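Come spend a semester teaching a humanoid to put things away

By Fiona Galbraith
February
4 min read

I run the Cirkley student robotics club with Špela Mladenović, and we're looking for people again! We have 11 open spots on the spring project, and you do not need to be an engineering major to take one. Last term our best operator was studying music (she says it's the finger independence, I say it's patience), so please don't talk yourself out of applying before you've read to the bottom.

The project is called Stollosstead. The short version is that we want a two-armed robot to handle ordinary office filing: open a cabinet, put a folder in, take one out, close up again. Students run the robot, keep the session logs, go back over the recordings and mark where each attempt begins and ends. We got through 238 attempts last term and I would love to blow past that this spring.

You'd be working in the open-plan office, with desks and people right there, so expect someone to wander over and ask questions. I like that part. If you don't, tell me and we'll put you on labeling, which you can do from your own laptop with headphones on.

Work on the cabinet task:

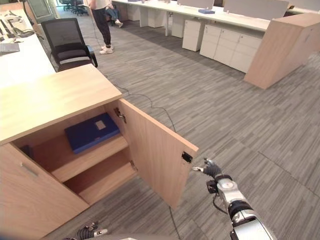
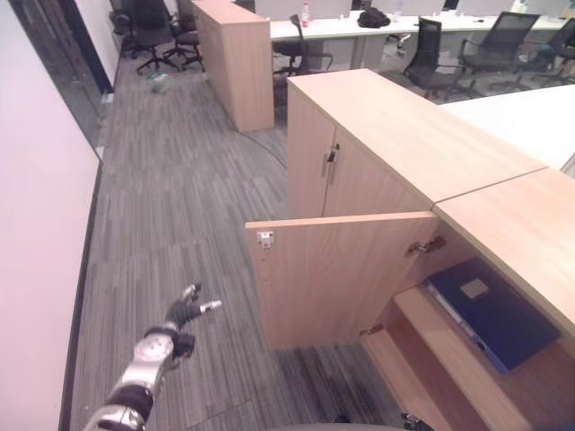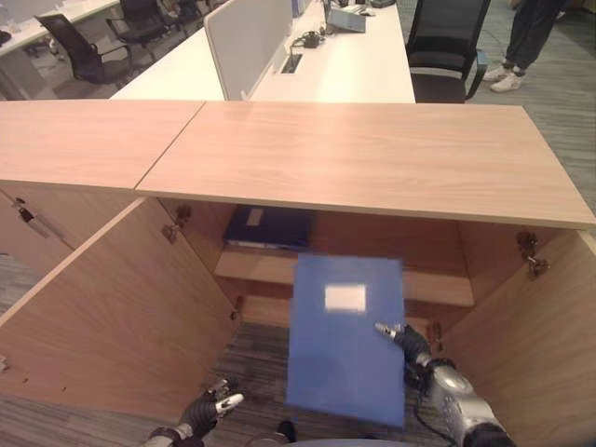

Now, what I need from you. Sessions are two hours, and I'm asking for one a week plus a half-hour meeting where we eat bagels and argue about the logs. Operators start on the doors and stay there longer than they'd like, then move on to folders. The light blue folder with the white label, the one in the robot's right hand in the last shot, is the kind of thing you'll be handling once you've passed your door sessions, and the shelf with the navy binder lying flat on it is where a lot of our arguments start. Does a crooked folder count as filed? Špela says yes. I say no. You'll get a vote.

We also need two people who like writing. Our task sheets are a mess (my fault, I write them on the bus) and new folks read "open the door fully" five different ways. If you've ever rewritten a recipe so your roommate could follow it, I want to talk to you.

It's a paid spot, $20 an hour, up to 93 hours over the term, and training counts as paid time. You can take it for credit instead but you can't do both, I asked. Any year is fine. You should be okay standing for most of a session; if that's a problem, there are seated jobs on every shift and we'll set it up that way, no paperwork drama.

To apply, send me a few lines about something you practiced until you got good at it, plus the afternoons you're free. No résumé, no cover letter. Drop it in the club mailbox at the Guillot Building or use the form on the club page. Špela and I read everything together and we'll write back either way. Then it's a short visit, twenty minutes or so, where you meet the crew and try a practice session with one of us next to you. Come at 4 p.m. if you can, we're usually all in by then and there may still be bagels.

Contact: Cirkley Student Robotics Club, Guillot Building | © Cirkley Student Robotics Club | Back to top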